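# How does a gearbox work?

Have you ever ridden a bike up a really steep hill? You click the lever, the chain goes clunk, and suddenly your legs can cope again. Well, a car does exactly the same trick, and the part that does it is called the gearbox!

## First, meet the gear

A gear is a wheel with teeth round its edge. Put two gears side by side so the teeth fit together, turn one, and the other has to turn as well. It goes the opposite way, too. Try it with your hands: lock your fingers together like teeth and roll one hand forwards. See which way the other one wants to go?

Now for the clever bit. Suppose a small gear has 14 teeth and the big gear next to it has 38. The small one must go round more than twice before the big one gets round once. So the big gear turns slowly, but it turns with much more push. Engineers call that turning push **torque** (say it "tork").

## Why can't a car have just one gear?

An engine is a bit fussy. It likes to spin fast, and if it spins too slowly it coughs and stops. But a car has to do all sorts of jobs. It has to pull away from the traffic lights, crawl up the hill at Cutholm with five people and a dog inside, and then whizz along the main road to Vevport.

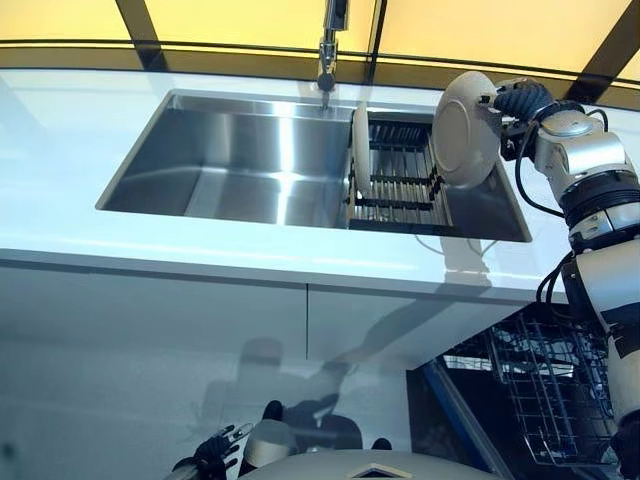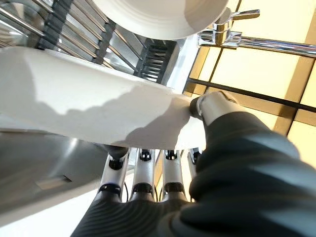
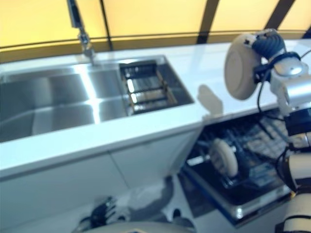 First gear is the strong, slow one. It gets a heavy car moving from a standstill, which is the hardest job of all (think how hard you push on the pedals when you first set off). Once the car is rolling, the driver changes up to second, then third, and so on. In top gear the wheels go round quickly while the engine hums along without rushing.

And reverse? That's a lovely one. There's an extra little gear squeezed in between 2 others, and it flips the direction so the wheels turn backwards. It's called an idler, although it works as hard as the rest!

## What does the clutch do?

If you changed gear while the engine was pushing hard, the parts would crunch and grind. So there is a clutch. It's made of round plates that press tightly together. When the driver pushes the left-hand pedal, the plates come apart and the engine spins on its own for a moment. Change gear, let the pedal up gently, and off you go again. In an automatic car, all the changing is done for you.

## Try it yourself

You'll need a bike with gears and a grown-up to help turn it upside down.

1. Put the chain on the biggest back cog.
2. Turn the pedals round once by hand and watch the back wheel.
3. Change to the smallest back cog and do it again.

Which one made the wheel go round further? Keep your fingers well away from the chain and the spokes!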